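Print | E-mail

Pleleo Home Screening Kit
Section 4: Collecting and Mailing Your Sample

Read this section all the way through before opening the collection tube. The kit is for adults with no symptoms. If you have bleeding, lasting stomach pain, or weight loss you can't explain, call your doctor and do not use the kit.

Before you start

1. Check the expiration date on the end of the box. Do not use an expired kit.
2. Write your name, date of birth, and the collection date on the tube label. Use a ballpoint pen.
3. Clear a clean, flat surface near the bathroom and wash your hands.
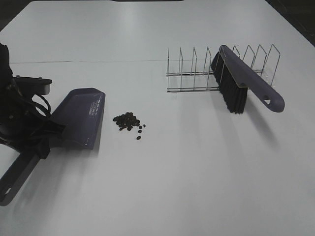
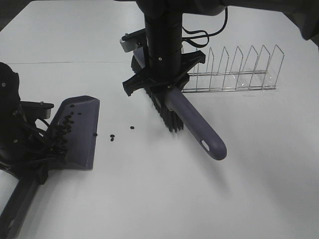
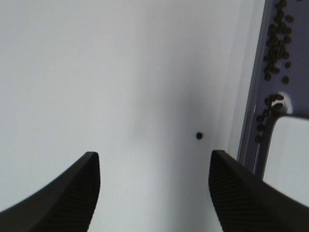
White work surface, three views.

Collecting the sample

4. Empty your bladder and flush.
5. Lay the collection paper across the toilet bowl, with the adhesive strips on the seat.
6. Twist the green cap and pull out the stick. Do not pour out the liquid.
7. Scrape the stick over several different spots on the stool. Only the grooved tip needs to be covered.
8. Put the stick back in the tube and press until the cap clicks. Do not reopen it.
9. Shake the tube for 10 seconds.

CAUTION: The liquid in the tube can irritate skin and eyes. Rinse with plenty of water if it touches you. Keep the kit away from children.

Note: Do not collect a sample during your period or while hemorrhoids are bleeding. Wait until three days after bleeding stops.

Mailing

10. Slide the tube into the Stulum pouch and seal it.
11. Place the pouch and Form 802 in the return envelope.
12. Mail it the same day if you can. Do not leave it in a hot car or in a mailbox in direct sun. Samples kept above 40°C (104°F) cannot be tested.

Results are sent to you and to the doctor named on Form 802. A positive result does not mean you have cancer, but you will need a colonoscopy to find the cause. See Section 5.

If your form is missing, ask the Haslam support desk for a new one, extension 109.

Print | E-mail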